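Moving old 401k to Sakstead target fund, fees question

tallgrass_pete
Left my job in November, plan is making me decide what to do with the old 401k. Balance is small-ish. Options are leave it, roll to an IRA at Miser, or roll into new employer's plan, which is all Sakstead target date stuff. Miser has no account fee but the index funds there I dont know anything about. Anyone done this? Deadline is coming up and the packet is 40 pages of nothing.

qtr_end
Roll to IRA. Done. Next.

marlowe77
Depends what the Sakstead funds cost. Look for the expense ratio in the fee disclosure, back pages usually. If it's the retail share class walk away. If your new employer is big enough you get the institutional class and it's cheaper than anything you'd buy on your own.

tallgrass_pete
Found it, page 31. Institutional. There's also a flat recordkeeping fee, 15 a quarter, taken out of the account.

marlowe77
Then I'd take the plan. 15 a quarter is nothing once the new contributions start.

qtr_end
Its not nothing on a small balance. Do the math as a percent. People ignore flat fees and then go argue over two basis points on a fund. And you're stuck with whatever lineup HR picked.

marlowe77
He pays the flat fee anyway if he contributes to the new plan at all! It's per participant. Adding the old money doesn't make it bigger.

qtr_end
Ok fair on the flat fee. Still don't like target date. Glide path gets conservative way too early, you end up 40% bonds with 15 years to go.

Fares Salameh
Did this last year, same choice, different recordkeeper. Things I wish I'd checked first.

Does the new plan take rollovers right away or is there a waiting period. Mine had one. Check was cut already, payable to the new plan FBO me, and they sent it back. Had to get it reissued, 300 in cash sat out of the market plus the rest of it, which was a lot more than 300.

Ask for direct rollover. Say those words. If the check is made out to you personally they hold back 20% for taxes and you have to make it up out of pocket inside 60 days.

Also any Roth money in there goes seperately. I had 3806 pretax and 374 Roth and they came as two checks, two envelopes, a week apart. Thought the 374 was lost.

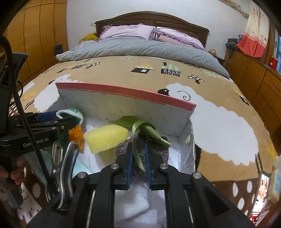
Other thing, if you ever plan on doing backdoor Roth, a pretax IRA messes that up (pro rata rule). Keeping it in a 401k avoids the whole mess. That was what decided it for me.

tallgrass_pete
Had not thought about the Roth part. I think I have some in there, first year only. Will call them tomorrow

bondladder_jo
+1 on pro rata. Got burned. Filed the form wrong two years running and had to amend.

qtr_end
Most people never do a backdoor Roth. Income limits are pretty high. Wouldn't pick a plan over it.

bondladder_jo
Most people don't until they get married and file jointly and suddenly they do

marlowe77
What's the Miser lineup now anyway? Last I looked it was the Limport index series and one Qaisi bond fund with a load on it.

qtr_end
Load is gone. Limport ones are fine, boring, cheap.

tallgrass_pete
Called. No waiting period, they take Roth too, needs its own form. Going with the plan I think. Hold time was brutal btw, call before 9 am.

marlowe77
Good. Get the confirmation in writing and check how it gets invested when it lands, some plans dump rollovers in the default fund whatever you elected.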